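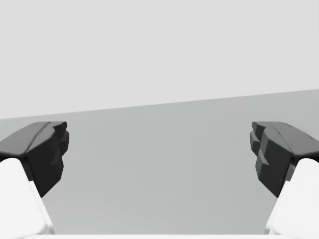

白と、濃いグレー。左右で向かいあう。(CG)

特集 灰色を買いに行く

グレーの塗料を一缶、買うだけのはずだった。

玄関の内側の壁。前の住人が塗ったクリーム色がどうにも落ち着かず、引っ越してからずっと気になっていた。グレーでいい。普通のグレー。そう思って店に行ったら、普通のグレーというものが棚になかった。あるのは「朝の石」「鳩」「濡れた屋根」「北の窓」。名前ばかり。番号で頼もうとしたら、番号は缶の底に小さく刷ってあるだけ。

店はトロルニエの駅裏、ラドモントの直営店。間口が狭くて奥に長い。入って右手の壁が全部色見本で、そのうちグレーの棚だけで見本が40枚。店員さんに「どう違うんですか」と聞いたら、黙って2枚抜いて窓際に持っていった。片方が青く、片方がうっすら桃色。棚の前では同じに見えていたのに。

それで取材になった。編集部には玄関の話は伏せてある。

色のないいろ、というのが灰色の一般的な扱いだと思う。黒と白を混ぜればできる。子どもの絵の具なら、そう。ところが塗料の現場で黒と白だけの灰色はあまり喜ばれない。塗ってみると青く転ぶ。日陰の壁だと余計に青い。寒い。だから黄土を少し、あるいは赤錆のような色をほんの少し足す。足したことに誰も気づかないくらいで止めるのが腕、とラドモントの調色担当の人は言う。

調色場は店の地下にある。階段が急。降りると換気扇の音、あとは缶を振る機械の音。話し声が聞き取れないので、ここでは皆、指で話す。指を一本立てたら一滴足せ、手のひらを伏せたら止めろ。取材ノートの該当ページ、半分が手の形のらくがきになっていた。

見せてもらった古い配合帳がよかった。布張りの背がほどけて、糸が出ている。余白に鉛筆で「雨の日に合わせるな」とある。字が急いでいる。何代か前の担当者の書き込みらしいが、誰の字かはもう分からないそう。雨の日は光そのものが灰色がかるから、手元の灰色が全部あたたかく見える。それで青を足す。晴れた日に客から苦情が来る。そういうことがあったのでしょう、と。

濡れた色と乾いた色の話も聞いた。塗った直後は薄い。乾くと沈む。この銘柄だと、と但し書きがついたけれども、見本の札より一段暗く上がると思って選ぶのがよい、と。逆に艶のある仕上げだと光を拾って明るく見えたりもする。どっちなんだ。どっちもです、との返事。

昼をまたいだので駅前で麺を食べた。丼が灰色だった。そういう日は何でも灰色に見える。箸袋も、向かいの客の上着も、駅の柱も。柱はよく見ると下のほうだけ別の灰色で塗り直してあり、境目が定規で引いたようにまっすぐ。誰かが毎年ここだけ塗っているんだろうか。食べながらずっと柱を見ていて、麺がのびた。

駅の柱について少し調べた。鉄道の古い塗装というのは路線ごとに灰色が違うらしく、好きな人はひと目で分かるという。トロルニエの駅は長いこと緑がかった灰色で、改修のときに今の、癖のない明るいほうになった。地元では不評だったと乾物屋で聞いた。「前のは汚れてても汚れて見えなかった」。なるほどと思う。灰色の実用というのはそこにある。汚れと折り合う色。

ただし同じ乾物屋の壁は真っ白だった。毎朝拭くのだそうだ。 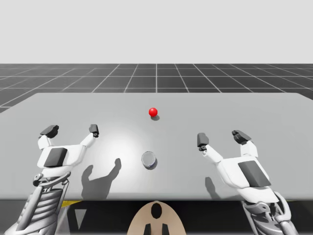
ヴィドルウッド、8月――

バスを降りたら空が灰色で笑ってしまった。雨は降らない。蒸す。川沿いの道を歩いて、ゲデスという染め工房へ。塗料の取材なのになぜ染め、と自分でも思うが、調色場で「灰色ならゲデスに聞いたほうがいい」と指をさされた。さされた方角は全然違っていた。

ゲデスはもともと紡績の倉庫だった建物を使っている。天井が高い。梁から糸の束が下がっていて、手前から奥へ、だんだん濃くなる灰色。これが18段。上の段と下の段を隣どうしにすれば違いは分かる。離して一束ずつ渡されると、もうお手上げ。工房の人たちは束を見ずに、指で撚りを触りながら「これは六つめ」などと言う。色を触っているのかと思ったら、濃い糸ほど染めを重ねた分だけ手ざわりが硬いらしい。

ここの灰色は木の実と鉄で出す。実を煮た茶色い汁に糸をつけて、引きあげて、鉄の液にくぐらせる。茶が灰に変わる。見ている前で変わる。煙が糸に染みこむみたいに、端から。何度見ても飽きないですか、と聞いたら、飽きますよ、と。正直でいい。

鉄が多いと黒く沈む。少ないと茶が残る。水でも変わる。ヴィドルウッドの川の水と、上の沢の水とで仕上がりが違うので、沢の水は大事なときにしか使わない。大事なときとは、と聞くと、喪服の裏地。表は黒と決まっているから、裏でだけ好きな灰色が選べる。この土地の古い習わしだという。着る本人しか見ない灰色。裏地の注文書を一枚だけ見せてもらった。色の欄に「母の台所の煙ぬきの色」と書いてある。どうやって合わせたのか。台所まで見に行ったそうだ。

煙ぬきの色。こういう頼み方は塗料の店にもあると、あとで聞いた。「鍋の蓋」「猫の腹」「息子の体操着の洗いすぎたやつ」。現物を持ってくる人もいる。猫は持ってこないでほしい、とのこと。

工房の隣に小さな資料室があって、入場は無料、帽子は脱ぐ。壁に昔の見本布。50年前のものがいちばん新しく、それより前は年号が消えている。色が褪せたのか初めからこうだったのか、もう区別がつかない布が何枚もある。褪せた青も褪せた茶も、行き着くところが似ている。たしかにどれも灰色と呼べる。染めた灰色と、なってしまった灰色。札がなければ並べて飾っても分からない。札を書いた人には分かったのかもしれない。

資料室のノートに来訪者の感想がある。「地味でした」という一行に、別の筆跡で「そこがいい」と返事。さらに下に「足が冷える」。全部本当だった。

帰りのバスまで時間があったので橋の上で川を見た。川も灰色。しかし水の灰色はずるい。空の色を借りているだけで自前の色がない。橋桁の灰色は自前。欄干はペンキで、はげたところから赤い下塗りがのぞいている。赤がひとかけ見えるだけで、まわりのの灰色が急に落ち着いて見えた。青みが引っこむというか。調色場で言われたことの、たぶん屋外版。

これは家でもできる。赤いものを一つ持ってきて、気になる灰色のそばに置く。林檎でも郵便物でもいい。灰色のほうが緑っぽく見えたら、もともと少しそっちに寄っている、かもしれない。厳密な話は知らない。やってみると楽しいので勧める。

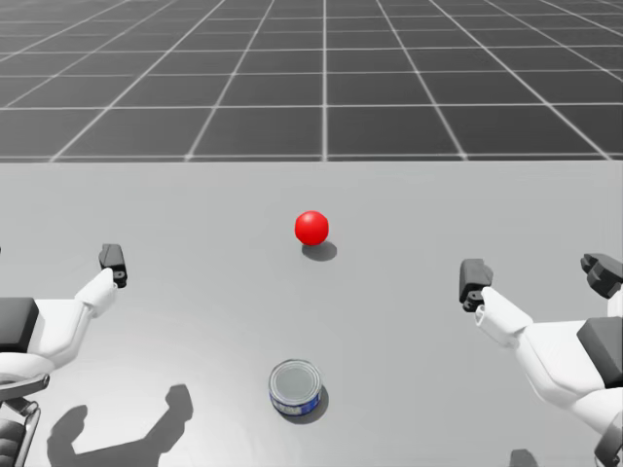 薄いグレーの台に、つやのある赤い球。向こうの床は濃いグレーで、白い格子が走る。(CG)

戻ってラドモントに二度目の訪問。今度は客として。

玄関の寸法と、ドアの向きと、照明の種類を聞かれる。照明は電球色。ならば寄りすぎに注意、と言われる。電球の下ではグレーは黄色いほうへ引っぱられる。店の蛍光灯の下で「ちょうどいい」と思った色は家でだいたい外れる。だから見本を持ち帰る。一晩壁に貼って、朝も見る。夕方も見る。

4枚借りた。貼った。

一日目の夜。「鳩」がいい。断然。「濡れた屋根」は暗い。玄関で靴を探せなくなる。

朝。「鳩」が紫。何だこれは。昨夜の自分を疑う。「北の窓」が急に感じよくなっている。光が斜めに入る時間だけ、薄い水色。

夕方。全部同じに見える。疲れているらしい。

二日目。家族が「クリーム色のままでいいんじゃない」と言う。聞こえないふり。

三日目に「朝の石」に決めた。決め手は特にない。いつ見ても腹が立たなかったから。調色担当の人にそう報告したら、それで選ぶ人が多いと言われた。好きな色より、機嫌の悪い日にも我慢できる色。壁は毎日見る。

塗るのに半日。養生に手間どって、実際に刷毛を持っていた時間はわずか。角から塗る。一度塗りでは下のクリームが透けて、なんとも言えないバターのような灰色になり、これはこれで良くて手が止まった。ここでやめる人もいるんだろうな。やめなかった。二度塗って、窓を開けて、外で待つ。

隣の家の塀を眺める。コンクリートの灰色。雨だれの筋、苔、子どもがチョークで描いて消した跡。缶に詰めて売っていない灰色がいちばん多い。道、石垣、電柱、瓦、鍋の底。毎日その前を歩いて、名前を呼んだことがない。調色場の配合帳ならなんと書くだろう。「塀、南、雨のあと」。いや雨の日に合わせてはいけないんだった。

乾いた壁は見本より少し暗い。言われた通り。傘立てを戻し、鏡を掛けなおしたら、鏡のまわりだけ明るく見える。塗りむらかと思って慌てて近づくと、鏡が外の光を返しているだけだった。

余った塗料は缶の半分ほど。蓋に日付と場所を書いておけと店で教わったので油性ペンで書く。「玄関」。それから少し考えて「朝の石」。字がにじんだ。

郵便受けの裏にも塗ってしまった。誰も見ない側。喪服の裏地の話が頭に残っていたせいだと思う。中を開けるたびにちらっと見える。今朝はチラシが二枚、うち一枚がラドモントの秋の案内で、新色の欄にまたグレー。名前は「昼寝のあと」。見本は店頭にて、と書いてある。

●取材メモ
ラドモント直営店(トロルニエ駅裏)の色見本は貸し出し可。返却は汚さず。調色場の見学は要相談、耳栓あり。
ゲデスの資料室は工房の休みに合わせて閉まる。行く前に電話を。ヴィドルウッドのバスは夕方の便が早いので、橋で川を見すぎないこと。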